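Kitchen Fittings > Plinths & Toe-Kicks
2 min read

Flullen plinth panels close the gap between the cabinet base and the finished floor. Panels are supplied in lengths cut to order and clip to the front cabinet legs with the Degefa bracket, which allows 10 mm of height adjustment after the counter is fixed. Panel thickness is the same across the range. The Orari seal strip is pushed onto the lower edge by hand and needs no adhesive.

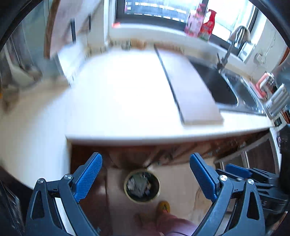
Floor clearance should be measured at both ends of the run and at each appliance opening. Old floors are seldom level, and a panel cut to the smallest reading will leave a visible gap elsewhere. Where the gap exceeds 6 mm, fit the deep version of the seal. The deep seal is also advised where items such as a bowl are kept on the floor in front of the counter, as spills and crumbs collect along this line. Wipe the strip with a damp cloth; do not use solvent cleaners.

Brackets are spaced at no more than 70 cm. Corner joints take the Skandach angle piece, ordered separately. Panels may be removed for access to pipework by pulling forward at the top edge.

Cut ends must be sealed before fitting. Uncut stock can be returned within 70 days of delivery. Cut panels are not returnable. For trade quantities and non-standard heights, contact Themis Raptis at the order desk.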